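Zarka Practice Thread, Box of 8

Home > Sewing and Suturing Practice > Thread > Item 209

I've been selling practice thread out of the Jirnton shop for a good while now, and this is the one I reorder most and the one I use myself in the evenings when I should be answering email. It's a braided polyester on a proper spool, meant for people who are learning to stitch and want to go through a lot of it without wincing at the price. Students, vet techs, nurses going back for a refresher, one or two people who I think just like tying knots (welcome, all of you!).

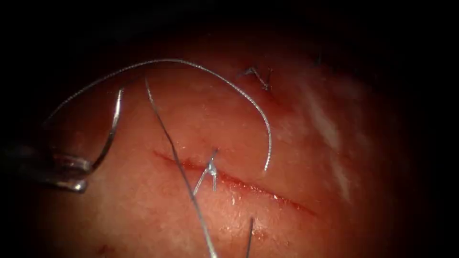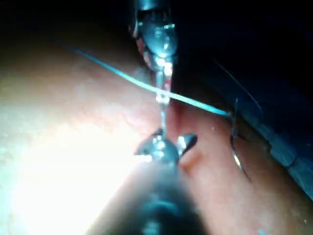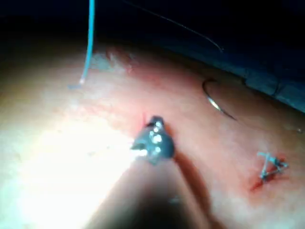 Johanna Lanz wrote in to say she'd expected the braid to fray at the cut end like her old stuff did, and that she got through a whole spool of square knots before she had to trim a fuzzy tip. She also said the box lid is too tight. She's right about the lid. I've asked for a looser one and they keep sending me the same lid.

What you get

8 spools in a cardboard box with a divider, 101 feet on each spool. All one color per box. Pick from black, dark blue or violet in the menu. Violet has been the hardest to keep in stock, so if it shows as unavailable try again in March, when the next shipment comes in from Lüthi.

It comes in two weights, medium and fine. If you've never bought thread from me before, get the medium. I know the fine looks neater, but it's slippery in the fingers and your first few dozen knots will drive you up the wall. Come back for the fine once you can throw a knot without looking down.

How it handles

Springy when it first comes off the spool, then it settles. I pull off an arm's length, run it between my thumb and finger once or twice, and the curl mostly goes away. Knots sit down flat and stay put with three throws - two if you're lucky and the thread is new. It holds tighter than the nylon I used to carry, which I dropped after too many emails about knots popping open overnight.

You can thread it on any open-eye needle that takes regular upholstery thread. Needles aren't included. I sell a mixed pack of curved ones separately and they're in the same section of the shop. Please don't ask me to put them loose in the box with the thread, I did that once as a favor and had to write a very long apology.

One thing I do want to be clear on: this is practice thread. It isn't sterile and it isn't made for use on people or animals. The label on every box says so.

Storage

Keep it dry and out of the sun. The blue fades if you leave it on a windowsill, and I have a lovely pale spool on my own windowsill to prove it. There's a small notch on the rim of each spool to catch the loose end. Use it! I spent an entire lunch hour untangling a drawer full of these before I noticed what the notch was for.

Shipping and returns

Orders in before 2 in the afternoon go out the same day. Unopened boxes can come back any time within the month. If you've opened one and the thread is bad (knotted on the spool, or a spool wound short), send me a photo and I'll replace the box, no need to mail anything.

Schools and clubs ordering in bulk, write to Leandro Villalobos through the contact form. He does the invoices and he's much faster at it than I am. He can also split a carton between colors, so long as you tell him before it's packed.

Goes well with

Nodon thread snips, small. Nice sharp tips and they fit in a pencil case.
Curved needle mixed pack.
Knot board with two hooks, which clamps to a table up to the thickness of an average kitchen one. Mine lives on the ironing board, and it works fine there too.

Still waiting on the white. I'll add it to the color menu as soon as I've had a sample I like - the last one shed lint all over my sweater.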